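Progress report to the Lindgren Fund, March 13, 2001
From: Myroslav Boiko, Pornbridge Community Orchard

We're having a wonderful winter out here! The heritage apple grafting is well ahead of where I told Mortimer Dvorak it would be in September. We've finished 300 grafts on the hardy rootstock, and the first trays are already pushing buds (I check them far too often).
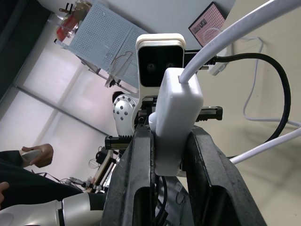 The two evening classes filled up, so we added a third, and people keep asking for pear wood too. The deer fence along the creek is still waiting on posts. We've spent $2,000 of the grant so far, nearly all of it on rootstock and tape, and the posts should come to roughly $800.

Next up is planting out the lower field as soon as the ground softens. Receipts are in the mail.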